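Moving into a new-build: what to do before the boxes are unpacked

So the planning notices have come down, the cranes have gone to annoy somebody else, and you have the keys to one of the 141 homes in Breathnach. Congratulations. It smells of paint and there is a lightbulb where the brochure had a chandelier.

We moved into our duplex in April, and what follows is what we learned, mostly in the wrong order.

Snag it yourself, even if you paid someone
Our surveyor found 71 items. We found more with a marble and a lamp. The marble goes on every floor and windowsill. The lamp is held flat against the wall after dark, when every lump in the plaster stands up to be counted. Mark each one with low-tack tape, and photograph the tape with the room name written on it. A picture of a scratch on a white wall could be anywhere in the county.

Let the place dry out
There is a great deal of water in a new house and it has to leave somehow. Keep the heating low and steady, leave the trickle vents open, and pull wardrobes a hand's width off the outside walls. Hairline cracks over the doors are normal. Leave them a year, then fill the lot in one weekend and sulk.

Don't wash the walls
Developer's paint is a thin matt coat that comes off on a damp cloth. Ask the site office for the name of the colour while there is still a site office. Ours was called Hevano Mist and is, as far as I can tell, white.

Live in the kitchen before you fill it
New kitchens come with two drawers and a great many cupboards too deep to reach the back of. Put out only what you cook with for the first fortnight and leave the rest boxed. Whatever you haven't gone looking for by then can live on the top shelf, or with your sister.
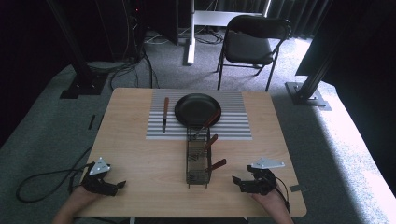
One pan, one knife and a mesh caddy for the wooden-handled things.

Keep handles pointing away from the edge of the hob, and stand wooden ones somewhere the air can get at them. A drawer in a house that is still drying out is no place for a damp spoon.

Find the stopcock today
Ours was behind a panel under the sink, held on with four screws and a bead of sealant. Malachy Egan two doors down found his with his feet, at midnight. Turn it off and on again once while you are calm. Do the same with the one outside, if the landscapers haven't laid turf over it.

Read the management company letter
I know. But the bin days are in there, and so is the rule about satellite dishes, and in our case a charge of €1000 that fell due before the footpath did. Nuala Brophy at number 2 read hers on the first evening and has been unbearable ever since.

Next month: getting a sofa up a duplex staircase, and what to do with it when you can't.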